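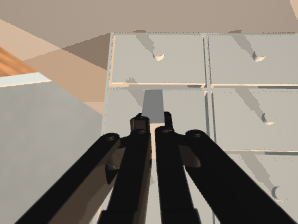

# About Holwood

Holwood is a job listings site. We read vacancy notices, check them, and publish the ones that hold up. A lot of what gets posted as a job on the internet isn't one, and we started the site after spending too many evenings finding that out the slow way.

We don't promise to find you work. Any site that promises that is selling something, and it's usually your email address.

## What we publish

Mostly office, technical, warehouse and public sector jobs, full time and part time. Every listing on Holwood has to show four things before it goes up:

- the name of the employer (a PO box or "leading company" won't do)
- a pay figure or a pay range
- the closing date
- where the notice first appeared

If one of those is missing, we write to the employer and ask. If the answer is "salary will be discussed with the right candidate," the listing stays off the site. We have been told many times that this is unreasonable and that everybody in the business leaves the pay out. Plenty of people in the business do. We have yet to hear a reason for it that helps the person applying.

Ranges get a second look too. A range that starts at a living wage and ends at three times that amount tells you nothing, so we ask which end most new hires land on. Some employers answer. We print what they say, with the date they said it.

## How the checking works

A person reads each notice. We did try the other way. For a few months we ran everything through Clukuda, the screening software we licensed when the site was small, and it was good at catching duplicates and bad at nearly everything else. It passed a "brand ambassador" listing that asked applicants to buy their own starter kit. We still use it for duplicates.

We call or write to the employer using contact details we looked up ourselves, never the ones in the notice. On a normal day this takes longer than anyone would like, so a job may show up here a day or two after it shows up elsewhere. If speed matters most to you, use another site as well. You probably should anyway.

Of every 100 notices that come in, almost 20 are turned down. The usual causes are fees, missing pay, and jobs that were filled before the notice was even sent around. That last kind is more common than you'd think. Some firms keep a vacancy open all year to collect resumes - they call it a talent pool, and we call it wasting people's Saturdays.

## Who pays for this

Employers pay a flat fee to post. It's the same for a two-person shop and a large agency, and it buys a listing and nothing more. There is no featured spot, no gold badge, and no way to pay to be moved up the page. Listings run newest first.

Job seekers pay nothing. We don't sell resume reviews, interview coaching or "priority applications." We don't store resumes at all. You apply to the employer directly, and whatever they do with your details after that is between you and them, so read their form before you fill it in.

You should be a little suspicious of us too. An employer's fee pays our bills, and that gives us a reason to go easy on employers. Our answer is to charge the fee when a notice is submitted and keep it if the notice fails, so we earn the same either way. Employers dislike this part of the terms more than any other.

## Trarkitz and Tian

Our office is in Trarkitz, upstairs, and there are 8 of us. In June we took over the listings from Tian, a smaller board that covered seasonal and farm work. Its readers were worried we would ruin it, which is fair, as that's what usually happens. The old Tian pages are still up and its weekly email goes out as before. Its listings now go through the same checks as ours, and there are fewer of them as a result.

## What we get wrong

We have published bad listings. When that happens we take the listing down, leave a note in its place saying what was wrong with it, and write to everyone who clicked through from our alerts. The notes stay up. Some employers have asked us to remove them and we haven't.

If you went to an interview from a Holwood listing and the job was different from what we printed, tell us. Use the "Report this job" link at the foot of the listing and include the date you applied. Complaints from employers go through the contact page, and we answer those as well, usually second.

Page last updated 3 September 2022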